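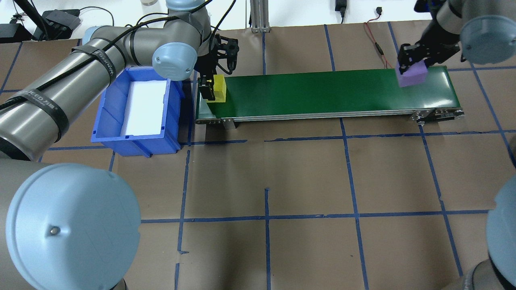

The Register of Small Goods

The Sorting Office at Nistthorpe was governed by a book of 166 rules, and Aurelia Mocanu had been issued with a copy on the morning of her appointment. She was required to sign for it, and she was required to return it in the same condition. Rule 14 concerned the belt. Goods were to be placed upon the belt singly, with their colour entered in the register before their shape. Rule 29 concerned goods for which no owner had been found.

The yellow block arrived on 23rd September, in a sack from Tendholm. It bore no label. The purple block came in the same sack, wrapped in a sheet of paper on which a person had written one word, Kirimari, and nothing further. The Office held no street, house or family of that name in its index. Mrs Bawa, the Superintendent, directed that both be entered as toys, provisional, and laid by until the belt was free.

Aurelia entered them. The yellow block became item 3944. She wrote "yellow" and then "cube", and she observed that the pen had gone faint on the second word, as it often did in that room towards evening. The purple block was longer and would need a line of its own.

The floor of the lower room was papered in brown and divided by blue tape into squares, so that any article that fell might be reported by its position. The tape was renewed every September at the expense of the Office. Staff were asked to walk along the lines where practicable. Aurelia had done so for a fortnight before she noticed that she was doing the same at home, on the kitchen tiles.

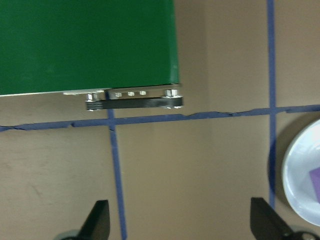
An inspection of fastenings was also part of her duties. Each bolt was to be examined by eye and tried by hand, and the result given as "sound" or "not sound", there being no third column. She tried the bolts that evening and wrote "sound" against each of them. She then considered the green paint above, which had been wiped so often that it had taken on a faint bloom, and for which the Office kept no column at all.

At the close of business she brought the matter of the blocks to the Superintendent.

"They came together," she said. "I should like them to be entered together."

"Rule 14 says singly," said Mrs Bawa.

"It says they are to be placed singly. It does not say how they are to be kept."

Mrs Bawa sent for the book and read the rule twice, the second time with her finger beneath the words. She remarked that the rule had been drafted by her predecessor, who had disliked children. After that she initialled the margin of the register and asked that the lamps be put out.

Aurelia drew a small bracket joining the two lines, and beside it, in the space reserved for the owner's name, she wrote Kirimari.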